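What Is an Offering?

Words to know
Offering: something a person gives as part of their religion
Shrine: a special place for prayer, which can be a whole building or a small shelf
Altar: a table or flat stone used in worship
Harvest: the time when crops are picked and brought in

Have you ever seen a bowl of fruit in front of a statue, or a basket being passed along the rows in a church? Both of these are offerings. An offering is something people give to God, to a god or goddess, or in memory of people who have died. People have been making offerings for thousands of years, and many still do it every day.

What do people give?

It depends on the religion, and also on where people live. In Hindu temples and homes, people often offer flowers, fruit, sweets, water and incense. Buddhists may put flowers, candles or bowls of clean water in front of a statue of the Buddha. In many Christian churches, people give money during the service, and the money helps to run the church and to help others. Sikhs visiting a gurdwara may bring flour, milk or vegetables for the kitchen, where free meals are cooked for anyone who comes.

Long ago, some people offered animals. In the time of the Temple in Jerusalem, Jewish people brought animals, grain, oil and wine. After the Temple was destroyed, those offerings stopped, and prayer became the center of Jewish worship.

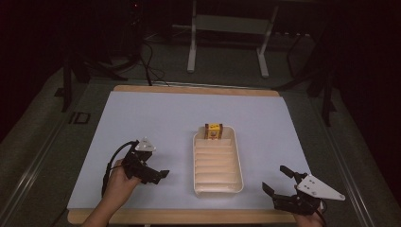

Offerings come in many sizes. At a harvest festival, a farmer might bring a whole sack of grain or a pumpkin too heavy for a child to lift. Other people bring one flower, a spoonful of rice or a coin. Look at the yellow block at the far end of the white tray in the picture. A piece of fruit or a sweet cut to a small size like that would be enough for an offering in many homes. Most religions teach that the thought behind a gift matters more than how big it is or how much it cost.

Why do people make offerings?

One reason is to say thank you. A family may give something after a baby is born, when somebody gets well, or when the crops have grown.

Another reason is to ask for help. A person might light a candle for a sick friend or bring flowers before a long trip.

Some people make offerings to say sorry. Others do it to remember their grandparents and the people who lived before them. In parts of China, families set out food and tea at the graves of their relatives in spring.

For many people it is also a habit, like setting the table. They fill the water bowls every morning and feel that the day has started properly.

A mountain shrine

The shrine at Soslow stands 2447 meters above sea level. There is no road for the last part of the way, so everything has to be carried up on foot. Visitors usually bring light things, such as ribbons, dried flowers or a small bag of barley. The barley is left on a flat stone near the door, where birds eat it.

A village church

The church in Malach was built in 1943. Every November the people of the village bring food for the harvest service. The windowsills are filled with apples, jars of jam, onions and loaves of bread. After the service the food is packed into boxes and taken to families in the next town, Pudden, who need it.

What happens to the offerings afterward?

This is a question many children ask. The answer is different from place to place. In many Hindu temples, food that has been offered is shared with the people there. This blessed food is called prasad. Flowers may be put on the soil to rot down, and money is usually spent on the building or on helping people. Candles and incense burn away.

If you visit a place of worship

You do not have to make an offering when you visit. Don't touch or eat things that are on a shrine or an altar unless someone there tells you that you may. Speak quietly near people who are praying. If you would like to know what something is for, ask a grown-up who belongs there.

Try this

Ask someone in your family whether they have ever made an offering or lit a candle for someone. What did they give, and why? Write down what they tell you, or draw it.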